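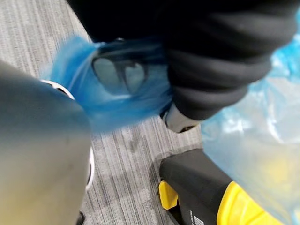 Thin Plastic Bags: Six Ways to Keep Using Them

I love a thin blue bag! They weigh nothing, they fold down to the size of a matchbox, and because they're see-through you can usually guess what's inside before you open one. My drawer got completely out of hand last winter (243 of them, I tipped them all onto the bed and counted), so I've had plenty to practice with.

1. Wrap odd shapes one at a time. Handles, hooks, spare knobs, anything with a loop or a curve in it. Lay the piece in the middle, pull the plastic taut from both ends and twist. Two pairs of hands make this so much faster.

2. Keep dark parts in pale or clear-ish bags. A dark gray piece shows up nicely through thin blue, and you can skip the label.

3. Hang the empties. I have a hook by the closet door and hang one open bag on it, and all the others go straight in. Wonderful for small kitchens!

4. Squeeze the air out before tying. Roll from the closed end toward the opening, slowly, or you'll just blow it up like a balloon (ask me how I know).

5. Tie a slip loop instead of a hard knot. Manuela Amato showed me this when we were packing up the Kakside apartment, and I haven't torn a bag open since.

6. Check for holes. Hold it up to a window. Holey ones are still great for lining the bottom of a plant pot tray or stuffing into boots.

How many to keep? I settled on 30, plus 13 of the bigger ones for bedding. The rest went to Noemi Melis, who uses them for her seed trays.

Next up: jar lids, and what to do with the ones that don't fit anything.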